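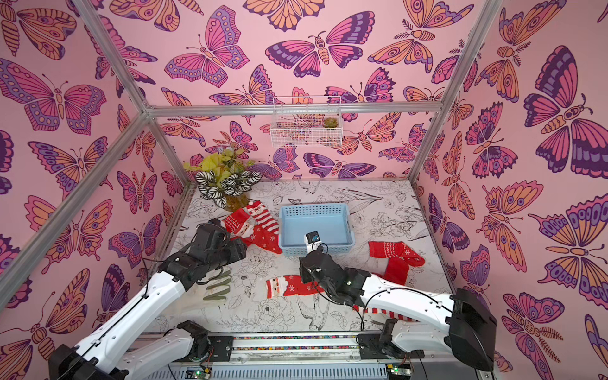
Butterfly wallpaper and a small green succulent in a white wire basket.

Plultik Fantasy opens its second half with a new scoring table

December 29, 2018

Fantasy soccer players have a lot to look forward to when Plultik comes back from the winter break. The game is returning with a reworked scoring table, a bigger transfer allowance and, at last, proper points for goalkeepers who are good with their feet!

The biggest change is for defenders. Until now a fullback who spent the whole match winning the ball back could finish with less than a striker who tapped in once and vanished. From Round 13, every clean tackle will be worth more than before, and interceptions inside the penalty area will count on their own line in the match summary. A clean sheet still pays the same bonus, but a defender now needs to play past the hour mark to keep all of it.

Goalkeepers get a lift too. Saves from close range will be scored separately from long shots, and a keeper who starts a move that ends in a goal will share in the points. If you have been carrying the Plarow keeper all season, this is wonderful news – that team builds from the back more than anyone else in the league, and the rewards have been a long time coming.

Every manager will have a budget of 100 credits for the restart, whatever the squad was worth before the break. Players who have risen in price can be kept, but the total has to fit. That will mean some painful choices for anyone who stocked up on Listuno forwards early, back when they were cheap and few people believed in them. Those forwards have been a joy to watch, and letting one go is going to hurt.

Transfers are more generous as well. Managers may make up to eight changes before the Round 13 deadline without losing points, and after that the usual weekly limit returns. The captain still scores double. The vice captain, who used to come in only when the captain missed the match completely, will now also step in if the captain goes off injured before halftime.

There is good news for private leagues. The size limit goes up to 400 members, so office and club leagues that had been split in two can finally play in a single table. League owners can merge their groups from the settings page, and points already won will be carried over. Old head-to-head results stay visible in the archive.

So who should you be looking at? Listuno have a friendly run of home matches and remain the obvious place to find goals. Plarow are a better bet than their position suggests, especially at the back under the new table. And keep an eye on Xu, who finished the first half with a terrific set of performances and whose wide players take nearly all the corners and free kicks. Their midfielders are still priced like benchwarmers, and I would be very surprised if that lasts past the first weekend.

Injured players will show a red mark next to their names as before, and doubtful ones a yellow mark. Late lineup news will be added to the player pages until the market closes, one hour before the first kickoff of the round.

The season runs through May, with the private cup starting a few weeks after the restart. Entry to the cup is automatic for every manager who saves a full squad before Round 13, and the draw will be posted in the app – check your messages for your first opponent.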